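Gredel Island Pass: Two Nights, One Ferry, Mixed Feelings

I don't like passes. City passes, museum passes, the kind that promise you'll "save up to" some figure you'd only reach if you ran between attractions with a sandwich in your mouth. So when my sister-in-law sent me the link for the Gredel Island Pass, I did what I always do and priced everything separately first.

The pass costs $400 for two people. For that you get the round-trip ferry with a car, two nights at one of their partner inns, breakfast, and a booklet of vouchers for things to do once you're over there. You book through a site called Starance, and I'll get to Starance in a minute.

Buying the ferry and the room on my own, for the same nights in September, came out $58 higher. So the saving is real. I checked it twice because I didn't want to believe it. But it's a shoulder season saving on the cheapest room type, and the pass doesn't let you pick your room type.

Booking

Starance wants you to make an account before it will show you which dates are open. I refuse to consider this normal. Once I was in, the calendar had plenty of dates, and the one I wanted went through without trouble. The confirmation email had the ferry booking number in it but not the address of the inn. For that you have to log back in, open "My Journey" (their words), and download a PDF.

I called the help line to ask if we could move to the later boat home. Karla Quintero picked up quickly, knew the timetable cold, and made the change for free. Good service. I'd still have liked a button for it on the website.

The crossing

The boat is a boat. It left on time both ways. The website calls the crossing "a scenic cruise," and on the way out we looked at fog. They tell you to be in the vehicle line 15 minutes before departure, and I'd ignore that completely. We pulled in well ahead of it and there were already three rows of cars waiting, and the last few behind us were being waved on while the ramp crew looked at their watches.

Coffee on board is from a machine. Bring your own. There is one outlet per table, and ours didn't work.

The inn

We were put at the Barajas House, up the hill from the harbor. It's run by Ezequiel Gallegos, and he was the best thing in the package. He drew us a map of the back roads with the potholes marked, and every pothole was where he said it would be.

The room was small. The bed was fine, the window faced a parking area, and the shower had two settings, both of them strong opinions. Walls are thin enough that I now know how the couple next door feel about their contractor. Breakfast runs from 7 to 9 and you really should get there at 7, when the eggs are fresh. By 8:30 they've been sitting.

What bothers me is that the pass page shows a different building altogether, one with a porch and a view of the water. The fine print says "accommodation may vary." I'm sure it may.

The vouchers

The booklet looks generous until you read it. Most of it is ten percent off lunch at places where you'd have to hunt for a lunch worth full price. A few are good for one free hour of bike rental, and the bikes rent by the half day, so you're really getting a small discount on the thing you'd have paid for anyway.

The harbor walk is included outright. Our guide was Damián Arriaga, who grew up over the old net shop and didn't seem to be working from a script. I expected to be bored and wasn't. It ran long, nobody in our group left, and I'd pay for that one separately.

There's also a rainy day option, a drop-in craft hour at the Fandix community hall. We used it, naturally, as it rained. 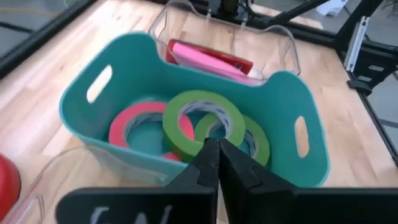 Getting around without your own car

You can buy the pass as a foot passenger for less, and I'd think hard before doing it. The island bus is run with good intentions. It meets the morning boat and the late afternoon boat, and between those it does a loop that the printed schedule and the driver understand differently. From the dock to the Barajas House is a steep walk with luggage. Leobardo Cuautle runs the only taxi I could find a number for, and he doesn't answer during dinner, which I respect.

Canceling

Read this part before you pay. The ferry half of the pass can be refunded up to a week out. The inn half can't be refunded at all, only moved to another date in the same season. If the boat is canceled for weather they'll rebook you, but the page doesn't say who pays if you get stuck over there for an extra night. I asked by email and got back a polite reply from Yatziri Bermúdez saying it's handled "case by case." I'd want that in writing with a dollar sign in it.

Would I buy it again?

For the same week, in the same season, with my own car and low expectations about the window, probably. In July I'd book the pieces myself and choose my own room. If you only want the ferry and a bed, the math works. If you're buying it for the booklet, don't.

Three stars out of five. I'd go to four if they put the right inn on the page.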